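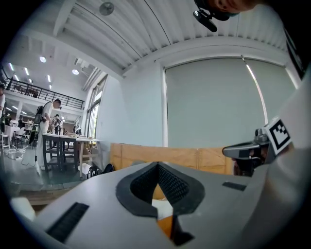 Gráinne Nic Aodha m'a écrit, après avoir lu la première version de cette page, que le plus difficile avait été de ne pas tout corriger en cours de geste. Elle avait jeté la moitié de ses prises du premier jour parce qu'elle reprenait l'objet trois fois avant de le poser. Je garde sa remarque en tête de page, elle résume bien ce qui va suivre.

Collecter des démonstrations avec une pince à main : notre méthode pas à pas
Mis à jour le 7 janvier 2019

Vous avez une ou deux pinces à main équipées d'une caméra, une pièce, quelques objets, et vous voulez en tirer de quoi entraîner une politique de manipulation. Bonne nouvelle : c'est faisable à deux personnes, et c'est franchement passionnant ! Au sein du projet Letent, nous avons enregistré 405 démonstrations pour notre première tâche, dont 315 ont été gardées après relecture. Les conseils ci-dessous viennent de là, et de pas mal d'essais ratés en décembre.

Étape 1. Écrire la tâche en une phrase
« Prendre le tissu par un coin et le déposer dans le bac. » Si la phrase contient deux fois le mot « puis », coupez-la en deux tâches. Notez aussi l'état de départ et l'état d'arrivée. Deux personnes qui lisent la fiche doivent s'arrêter au même moment, sinon les fins d'épisode partent dans tous les sens.

Étape 2. Choisir le lieu
Un bureau vide avec un mur blanc donne des vidéos très propres et un modèle qui se perd dès qu'on change de salle. Nous préférons les lieux vivants — des gens qui passent, des chaises, de la lumière du jour d'un côté et des néons de l'autre. Attention quand même aux grandes surfaces unies : la localisation visuelle a besoin de points d'accroche. Faites le tour de la zone avec la pince pendant une minute avant la première prise, lentement, en regardant aussi vers le haut et vers le sol. Ce tour sert de carte à toutes les prises suivantes, alors on ne déplace plus les meubles ensuite.

Étape 3. Vérifier les pinces
Nettoyez l'objectif. Ouvrez et fermez complètement les mâchoires cinq fois devant la caméra pour l'étalonnage de l'ouverture. Contrôlez que les marqueurs carrés sont bien à plat et sans reflet. Un coin décollé suffit à fausser la mesure, et on ne le voit pas à l'œil nu sur un petit écran. Chez nous la fiche de contrôle s'appelle Mulcahy (ne cherchez pas, c'est un vieux nom de dossier) et elle tient sur une demi-page.

Étape 4. Répéter à blanc
Dix passages sans enregistrer. Le geste doit devenir un peu ennuyeux. Tenez la pince fermement, le coude près du corps, et approchez l'objet à la vitesse que vous voudriez voir au robot. Si vous travaillez à deux pinces, décidez laquelle bouge en premier et gardez cet ordre.

Pour les tissus, cherchez un pli qui dépasse et pincez-le de côté. Arriver à la verticale pousse l'étoffe vers le bas et la mâchoire se referme sur rien. Entre deux prises, froissez le tissu autrement, tournez-le, changez-le de place : la variété de départ compte beaucoup plus que la beauté du geste. 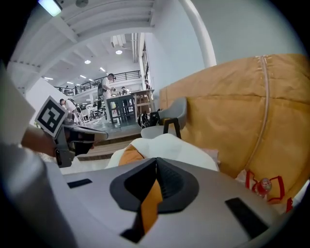

Étape 5. Enregistrer par petites séries
Vingt prises, une pause, on échange les rôles. Sorcha Costello tient le carnet pendant que je manipule, et inversement. On y met le numéro de prise et un mot en cas de doute : « glissé », « main devant », « trop vite ». Pas plus. Une prise où l'objet glisse et se rattrape d'un seul mouvement se garde. Une prise où l'on hésite en l'air se refait.

Étape 6. Relire le soir même
Nous passons les vidéos dans Gamorero, notre petit script de tri, qui signale les trajectoires coupées et les marqueurs perdus. Il reste ensuite à regarder le reste à vitesse double. Le lendemain on ne sait déjà plus pourquoi la prise 196 portait un point d'interrogation.

Étape 7. Entraîner tôt
N'attendez pas d'avoir 2000 épisodes ! Lancez un premier entraînement dès la fin des deux premières séries, même si le résultat est bancal. C'est le meilleur moyen de repérer une position de départ oubliée, et voir le bras tenter le geste pour la première fois donne une énergie folle pour la suite.

Matériel à prévoir
Batteries de rechange, chiffon pour l'objectif, ruban adhésif mat, cartes mémoire vides et étiquetées, carnet, stylo qui marche. La liste complète utilisée dans l'atelier de Bristia est jointe à la fiche de contrôle.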